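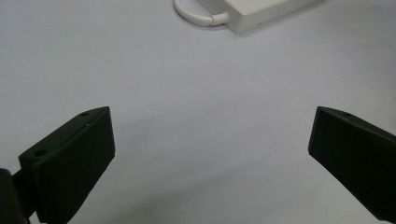

When will the Clostgate Public Library close its second floor for the table replacement?

The floor closes in stages starting in September, with one section out of use at a time and the rest open during normal hours.

1/21/19 — The Clostgate Public Library will replace the tables in its second-floor reading rooms with units that have a low-gloss surface, under a contract approved by the library board last week. The work also covers new electrical feeds to the north reading room, where most seats are now out of reach of an outlet.

The contract went to Gosling, a supplier of institutional furniture based in Skusisgate. It covers 50 tables, their delivery and assembly, and removal of the existing stock. The total price was not released with the board's summary, which states only that the bid came in under the amount set aside in the capital budget.

The existing tables have a high-gloss varnish that was renewed several times. According to the summary, glare from the south windows was the most common complaint in the last patron survey, which drew 1159 responses. Noise ranked second and a shortage of outlets third.

Low-gloss surfaces scatter light over a wide angle, so a window or ceiling fixture does not form a sharp reflection on the work area. They tend to show pencil marks and skin oil more readily than polished ones, and the specification requires a top that can be cleaned with a mild detergent. Abrasive pads will not be used, as they can polish a matte surface unevenly and leave shiny patches.

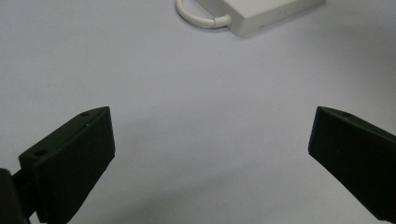
A white tabletop with a matte finish.

Two sample tops were left in the north reading room for a trial period last fall. Staff took readings with a light meter in the morning and late afternoon and inspected the surfaces weekly for staining. The lighter of the two was selected. The darker sample performed about the same on glare but showed dust more clearly between cleanings.

Electrical work will be done by a separate contractor, Kudia, before the furniture arrives. New circuits will run in a shallow floor channel along the center aisle, with a covered outlet box at every table position. The plan does not include built-in USB ports. The board's summary notes that port standards change faster than furniture is replaced, and patrons will continue to use their own adapters.

The project is divided into three phases — north room, south room and periodicals. Reserved materials normally held on the second floor will be moved to the main desk while each section is closed. Study room bookings are not affected.

The old tables will be offered to other town departments first. Any that remain will be sold at the surplus auction in Skusisgate, and the date will be posted at the main desk once it is set.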